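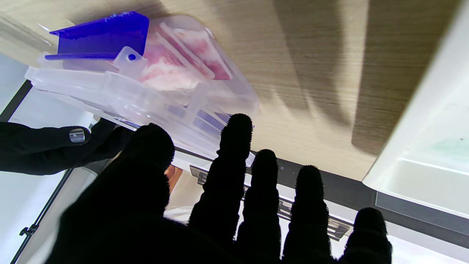
How to sort small stuff into a clear compartment box (and when not to bother)

Posted 17/02/2023 by Rosângela Macedo

I don't trust organizing advice. Most of it is written to sell you more boxes, and the boxes mostly end up holding the same junk you had before, now in neat squares. But I do keep one kind of box in the house, the see-through sort with dividers and a lid that latches, and it has lasted longer than any of the drawer inserts I tried. If you've already bought one, you may as well use it properly.

What you need

One clear box with compartments. A damp cloth. A shallow tray or a baking sheet. Tape and a pen. You do not need a label maker.

Step 1. Empty the drawer first

Tip everything onto the tray. People like to skip this and sort straight from the drawer, which works fine until you reach the bottom and find the pile that fits nowhere. Throw out dried-up glue, dead batteries (take those to a drop-off) and any screw you can't match to something you own.

Step 2. Check the latch

Fill one compartment, close the lid, and tilt the box over the tray. If the latch pops, stop there and take the box back. I had a Tellik that opened every time I picked it up by the lid, and no amount of bending the tab helped. The seller's page promised 2,000 openings. I got as far as January.

Step 3. Check the dividers

Look at where the dividers meet the lid. If there's a gap, beads, pins and small seeds will wander from one section to the next whenever the box is carried. For hair ties, bandages or sewing clips it doesn't matter. For anything tiny, use little zip bags inside the compartments, or find a different box.

Step 4. Sort by job

Sorting by color looks good for a week. Sort by what you're doing when you go looking: fixing a hem, wrapping a gift, patching up a knee. Pink and white things can share a section if you grab them together. Give the biggest section to whatever you use most and leave 2 sections empty. You will want them sooner than you think.

Step 5. Don't overfill

When the lid has to be pressed down, there's too much in the box. Clear plastic also gets cloudy with scratches, and a cloudy box that's packed tight is no easier to read than a cardboard one. Wipe it with the damp cloth and skip the scouring pad. I've seen toothpaste recommended for the scratches. I tried it on an old lid and got a minty lid with scratches.

Step 6. Label the end, if at all

Put tape on the short end, where you'll see it when the box is on a shelf. Labels on the lid are useless once something is stacked on top.

Where to keep it

At waist height or a bit above, and flat. Stored on its side, everything slides against one wall and you start over.

Is a pricier box worth it?

I doubt it. Zimport and Kamath both sell versions at very different prices, and after a year in my kitchen I can't tell which one cost more without looking it up. Buy the one whose latch you can open with one hand.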